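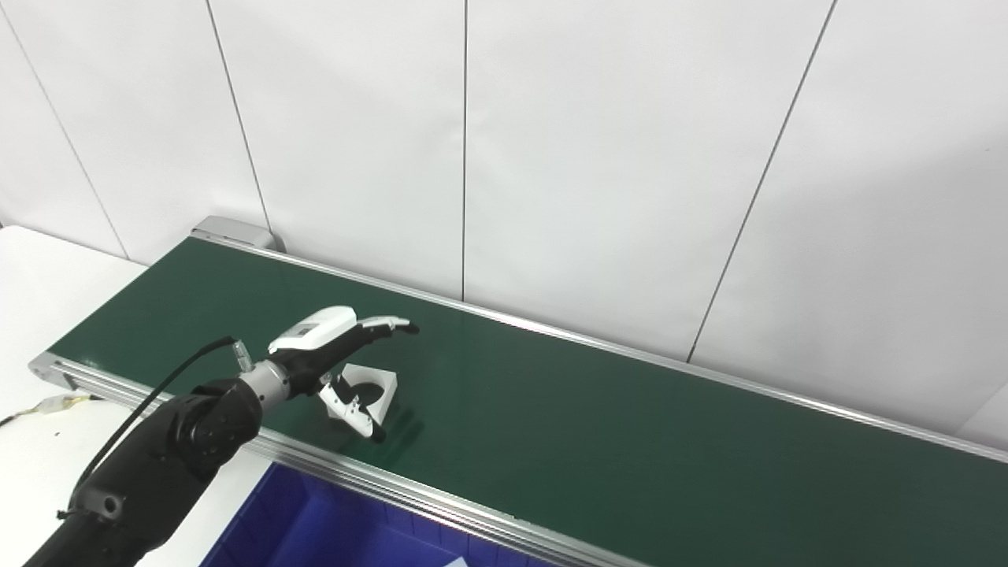

Ticket 311: Belt wandering toward the wall side
Opened by: Ismail Fahmy
Status: Closed

First entry, 8:10 am

Hi all, opening this one myself because I'm the one who keeps grumbling about it. The green belt on the Udside conveyor is creeping toward the wall again. You start it up nice and centered, go get a coffee, come back, and it's rubbing on the far rail. It also makes a little ticking noise once per lap, which I'm guessing is the splice, but I'd love to be wrong about that!

What I've done so far: wiped the belt top and bottom with the mild cleaner (not the orange stuff, that makes it slick for days), checked that both rails are tight, and spun the tail roller by hand with the power locked out. Roller feels fine. No gritty spots.

Second entry, 9:40 am

Tried the tracking screws. The manual says a quarter turn at a time and then let it run, and I did exactly that, and the belt went the other way. Great. Then it came back. So now I had a belt that drifts both directions depending on its mood.

I measured the frame corner to corner, both diagonals, and they were off by 8 mm. That's a lot for a frame this size. I'm pretty sure it got racked when we shoved the whole thing closer to the wall back in August (guilty, I was on one end of it).

Reply from Kazuhiro Hamada, 10:05 am

Before you touch the screws again, put them back where they were and square the frame first. If you track a belt on a crooked frame you'll be chasing it all week. Also check the feet. The Memon leveling feet on that line back themselves out, I've had to redo them twice.

Third entry, 11:30 am

OK, Kazuhiro was right about the feet. The one at the drive end on the wall side was so loose I could turn it with two fingers. I ran it back down, snugged the jam nut, and put a level across the rails in a few spots. Then I loosened the cross braces, nudged the frame until the diagonals matched, and tightened everything up again. Took almost an hour, mostly because the Gosteck brackets have that one bolt you can only reach lying on your side with your cheek on the floor.

Put the tracking screws back to the paint marks. Ran it empty for 32 minutes. It settled a hair off center and stayed there!! I gave it one quarter turn on the wall side and now it runs down the middle.

Fourth entry, 1:50 pm

The ticking is still there, so I stopped the belt and went looking for it. It wasn't the splice (yay). There was a sliver of packing tape stuck to the underside, folded over on itself, and it slapped the slider bed every time it came past. Peeled it off, cleaned up the goo, no more tick.

While I was under there I noticed the scraper at the drive end is worn down on one side, probably from all the wandering. It still works but I wouldn't trust it for long. I've asked for a Stinine replacement, part 11 on the parts sheet taped inside the cabinet door. If it shows up while I'm out, please just leave it on my bench.

Reply from Kazuhiro Hamada, 2:15 pm

Nice. Can you put fresh paint marks on the screws and feet so we can see if anything moves?

Last entry, 3:30 pm

Done, yellow this time, the old white ones were nearly gone. Ran it with the usual small stuff for the rest of the afternoon and it hasn't touched the rail. I'm closing this. The scraper gets its own ticket when the part comes in.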